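Textiles and the Home, week 9
Bedding: fiber, weave, thread count, care
Notes for the Drerville evening section, 20/12/2019

Last handout before the break. Read before the lab, not during.

1. Fiber first

Cotton, linen, polyester, blends. Most of what is sold for beds is cotton or a cotton/poly mix. Cotton takes up moisture, feels cool, wrinkles. Polyester dries fast, holds its shape, holds body oils too (hence the smell in old pillowcases). Linen is strong, stiff when new, softens with washing. Costs more.

Staple length = length of the single fiber. Long staple, smoother yarn, less pilling. Short staple, more loose ends, more fuzz. Labels rarely give it.

2. Weave

Percale: plain weave, one over one under. Crisp, matte.
Sateen: more yarn floating on the face. Smooth, some shine, snags easier.
Flannel: brushed after weaving. Warm. Sheds lint the first few washes.
Jersey: not a weave at all, it's a knit. Stretches. People put it under weave on the midterm, please don't.

3. Thread count

Warp yarns plus weft yarns in one square inch. That's the whole definition. The Curkus sample in the lab drawer is labeled 719. Look at it under the glass. Plied yarns, and each ply got counted seperately. Count it the normal way and you get 407. Same cloth. Still a dense sateen, just not what the packet says.

High number does not mean soft. Does not mean strong either. Very dense cloth can feel hot and heavy. Ask fiber and weave first, then the count.
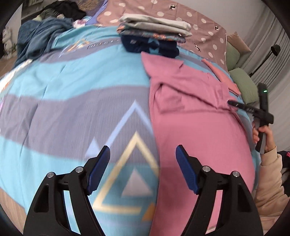
4. Prints and dyes

Pigment print: color sits on the surface, held with a binder. Cheap, any fiber. Feels a little stiff, wears off at folds and edges.
Reactive dye: bonds with the cotton itself. Softer hand, better wash life, more water used in the rinsing.
Disperse dye: for polyester. Needs heat.

Quick test, turn the cloth over. Pigment often stays mostly on the face, reactive usually goes further through. Not foolproof, depends on cloth weight.

Rub test: white cotton square, dry first then damp, 20 strokes each. Write down any color transfer on the gray scale card. Crocking is the word, it will be on the final.

5. Shrinkage

Mark a square on the sample before washing. Measure warp way and weft way. Wash, dry, measure again.

shrinkage % = (before - after) / before x 100

Warp usually shrinks more, it was under tension on the loom. The Fuchs percale has already been pre-washed so expect small numbers. The Plitach flannel has not. Do three readings per direction and avarage them.

6. Care

Wash duvet covers inside out, closed. Otherwise everything else in the load ends up in the corners. Warm is fine for most cotton, check the label. Softener coats the fiber, cuts absorbency, skip it on flannel. Chlorine bleach only if the label allows it. Dry on medium, take out while still slightly damp if you plan to iron.

For next time

Reading: chapter on finishes, pages 57 to the end of the section on easy-care resins.
Bring: one care label from home, cut out or copied by hand.
Lab sheet due at the start of class. Both rub tests, both shrinkage directions, units on everything.
Drawer key is at the front desk, sign for it.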